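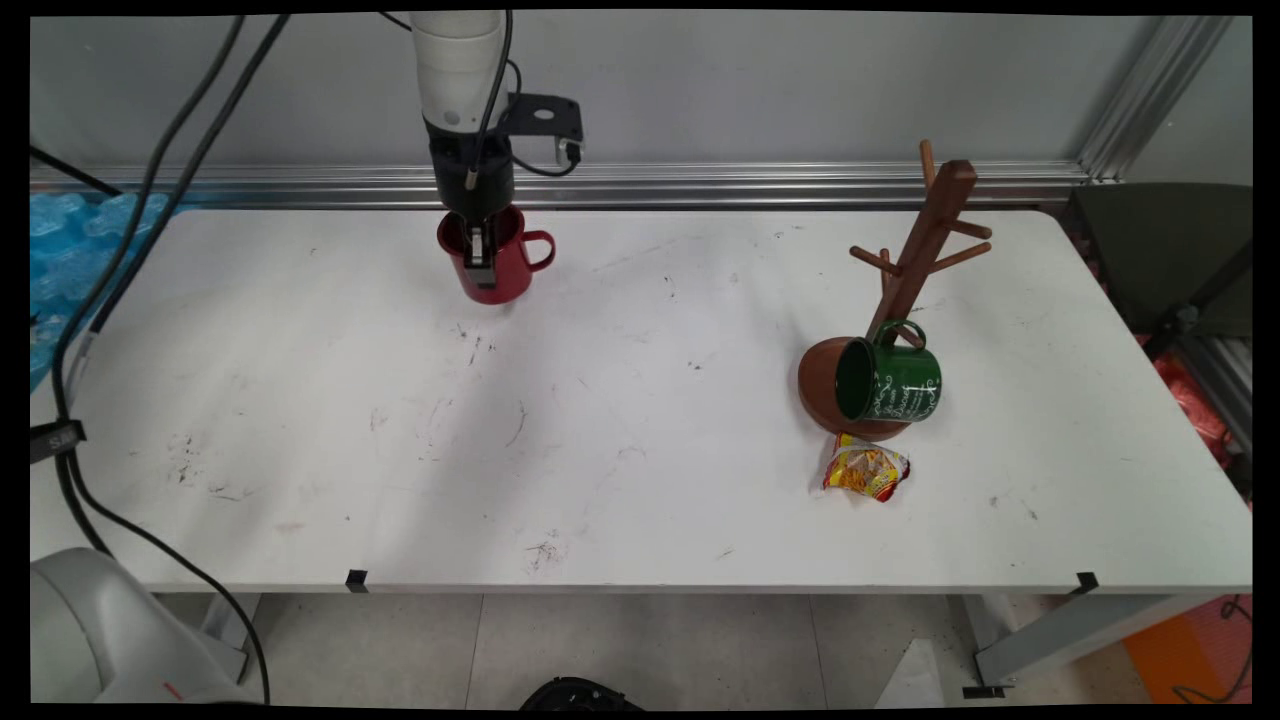 Why do general histories say so little about the Bastby dockers' movement? Most of them were written from the capital, using the capital's newspapers, and those papers rarely sent anyone down to the harbour.

What a shame, because the harbour is where the story gets good! The union began in the rope sheds with fewer than 100 members, and within two winters it had 800 — dockers, net menders, even clerks from the Cordeiro shipping office, who had a great deal to lose by joining. They ran a reading room, a burial fund and a weekly paper printed in two languages.

I spent most of July with the surviving copies of that paper, and I loved every page. The reports on the Grukham strike are wonderful (the quarrels over soup money alone fill a column and a half), and the letters show people arguing hard about whether the national party spoke for them at all. Many thought it didn't. Nearly 500 signed a letter saying so, and the party's official history leaves it out.

The Grastex archive has now opened the union's minute books to readers. They are in pencil, badly faded in places, and I'm going back for them in the autumn.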